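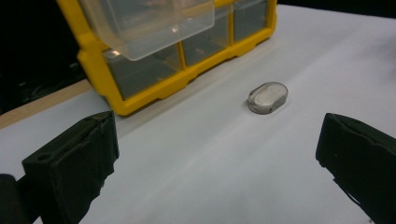

Fire extinguishers first, as always, because if I leave them till last I'm tired and I skim. I did the Mulwood workshop on Saturday morning, starting at the back door and working round to the office, and it took me just over 2 hours with a tea stop. One small thing before the list proper: please push the little drawers on the yellow organiser back in when you've finished with them. A drawer left sticking out over the ones below is asking to be caught by a sleeve, and I've picked enough screws off floors for one lifetime!

Extinguishers
Back door: OK. Pin in, needle in the green.
Office: OK, but the tag is so faded I had to hold it up to the window. New tag please.
Paint store: NOT OK. Bracket is loose on one side. Valdis Lukoševičius has the right wall plugs and says he'll do it this week.

Exits and walkways
Back door: opens fully, no sticking. Lovely after the winter we had with it.
Side door: opens, but somebody had parked the Clultano trolley right across it. I moved it. Please don't make me move it again, it weighs a ton.
Main walkway: I like 700 mm clear all the way down and we've got that, except by the timber rack, where the offcuts have crept out again.

Electrics
Extension leads: one binned (split near the plug). The rest are fine.
Bench sockets: OK.
Masson pillar drill: stop button works, guard a bit stiff – a wipe and a drop of oil should do it.
Skedix dust extractor: bag was full to bursting. Changed it myself. There are 4 spare bags on the shelf above, so no excuses.

First aid
Box by the sink: low on plasters, no eye wash. Sigita Raudsepp is ordering both.
Accident book: present, up to date, pen missing (when is it not?).

Lighting
Paint store tube flickers for a minute then settles. Not urgent, but it gave me a headache.
Emergency light over the back door: tested, came on, stayed on.

Still to do before the October check: bracket, tag, eye wash, offcuts. I've written them on the whiteboard too, so tick them off there and initial them.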